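3.2 Keeping the hand-held gripper in good order

The arm in the Sodivville cell gets most of the attention from people who come to see it, but the part of the set-up we have grown fondest of is the hand-held gripper. It carries the same pair of fingers as the arm does, in a grey housing that an operator can hold, and it is what we use to record the movements the arm later repeats. If its fingers are worn or sitting badly, every recording made with it carries the fault, and the arm will copy that fault with great loyalty. Looking after the gripper is therefore looking after the cell, and we would like to set out how we do it in more detail than is usual.

The fingers are of the fin-ray kind, black and ribbed on the inside, and they bend around whatever they close on. We mould them ourselves from Vistia rubber. Our first batch, cast in October, was too stiff at the tips and tended to push small items away before it had hold of them. The second batch was left to cure for 40 hours and has been a joy to work with — soft enough to wrap around a paper cup, firm enough to lift a full bottle.

Each finger is held by 2 screws. They must be done up evenly, a little at a time on each side, or the finger leans and the pair no longer meets along its length. We check this by closing the gripper slowly on a strip of thin card and pulling. The card should drag by the same amount at the root and at the tip. If it slides out freely at the tip, the screws are slackened and the finger is set again. A new pair is fitted after 28 sessions, or sooner if any rib shows a split where it joins the outer wall.

Dust was our main trouble in the first weeks. The grilles in the housing let air reach the motor board, and they also let in fluff from sleeves and cleaning cloths. A soft dry brush deals with it nicely. We gave up on compressed air after it drove the dirt further in and we had to open the whole housing to get it out again. The slide under the fingers takes one small drop of Prinby oil, wiped off straight away, and nothing more; extra oil finds its way onto the rubber and spoils the grip.

Figure 3. The hand-held gripper with its two ribbed fingers fitted, in an office or meeting room.
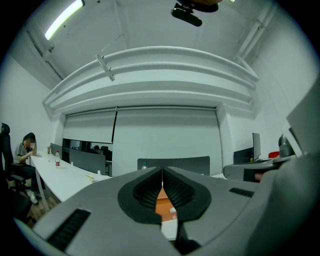

Once the fingers are set, the opening has to be measured afresh. The Peñalver controller keeps a table that turns the position of the motor into the gap between the fingertips, and that table is only right for the pair it was made with. We close the gripper fully, store the zero, then open it onto a set of printed blocks and store each width in turn. The same blocks are used on the arm, which gives us a direct comparison between the two tools. The first time the two sets of readings lay one on top of the other we were delighted, and we still look forward to that plot after every change of fingers.

The table used for all the results in Section 4 was stored on 8/3/20. Recordings made before then were taken with the stiff fingers and have been left out, apart from the short comparison in Section 4.3.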